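Guides > Table Service > Napkins and Baskets
Imke Steinbach — September

Section 3. Setting up the napkin basket

Before you start: clear the table, wipe it down. Napkins washed and ironed. No starch — it makes the folds crack.

1. Put the basket on the left half of the table. Shallow tray type, handle slots at the short ends. Check it for crumbs, turn it over and tap.

2. Fold each napkin in half, then in half agian. Press with your palm. Edges don't need to match perfectly, a bit of fanning is fine.

3. Stack the folded ones on your right. Keep the pile low or it slides.

NOTE: Cream and white look the same under the Porkeck dining room lights. Sort them by daylight, before 3 if you can.

4. Pick up one napkin by the upper corner. One corner only, then carry it over flat.

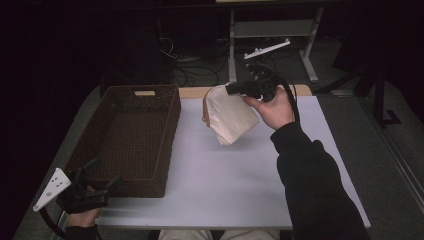 5. Lay it down with the fold facing the far short side. Next one goes half over the first. Carry on till the bottom is covered, then start a second layer.

CAUTION: Don't pile above the rim. Wicker snags, and a pulled thread means the napkin goes in the rag bag.

6. Carry by both ends. Full baskets go on the sideboard, spare ones on the shelf underneath.

Tags: Linens, Baskets, Table Setting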